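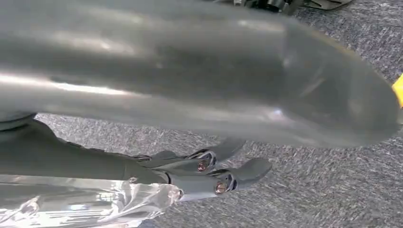

## Unit 2: Floors, and what ends up on them

Housekeeping Operations, evening section
Instructor: Borghild Strömberg

Bring these notes to the practical. Last term several people brought a mop and no notes, and the mop didn't help them.

### The floor as a shelf

Most homes have one shelf that is never full, and it is the floor. Anything set down "for a minute" gets the same legal status as furniture after a night or so. The reading packet calls this *resting clutter*. I call it Tuesday's mail, but use the packet's term on the worksheet.

Sort what you find into these groups before you pick up a broom:

- **Residents.** Rugs, lamps, the dog bed. They live there. Lift or move them, clean, put them back.
- **Visitors.** Shoes, bags, cups, a sweater. They have a home somewhere else in the building.
- **Orphans.** One screw, one sock, the cap of something. Put them in the orphan tray. Do not throw out the screw. It is holding up a bookcase somewhere, or was.
- **Debris.** Crumbs, grit, hair. The only group you sweep.

Common mistake: starting with debris. You will sweep around the visitors, move them later, and find a clean floor with shoe-shaped patches of dirt.

### Order of work

1. Clear from the door inward, so you always have a way out.
2. Carry visitors in a basket, one trip per room. Walking each cup to the kitchen by itself feels busy and takes all evening.
3. Dry before wet. Grit plus water is mud, even in a nice apartment.
4. Edges first, then the open middle.
5. Mop backward toward the door. Every year somebody finishes in the far corner and has to wait there.

### Worked problem

The Traren building has 3,610 square feet of hard floor over two levels. The upper level is 855 square feet. One person can clear and sweep 1,000 square feet an hour, and mopping takes the same time again.

Lower level: 3,610 - 855 = 2,755 square feet.
Clear and sweep: 2.755 hours. Mop: 2.755 hours. Total for one person: 5.51 hours.

Now do the upper level yourself. Then tell me why the number is too low for a building with a playroom. (Hint: the rate assumes visitors. It does not assume building blocks.)

### Terms for the quiz

*Drop zone* -- a spot by the door where things land. You can't abolish it, so give it a bin.

*Traffic lane* -- the strip everyone walks on. It wears first and gets cleaned most, which wears it more.

*Staging* -- moving clutter onto the bed so the floor looks finished. Counts as zero points.

### For next time

Read the Mosquera chapter on stairs, up to the part about carpet. Skip the Kotetti case study, as the author and I disagree about baseboards and I would like to go first.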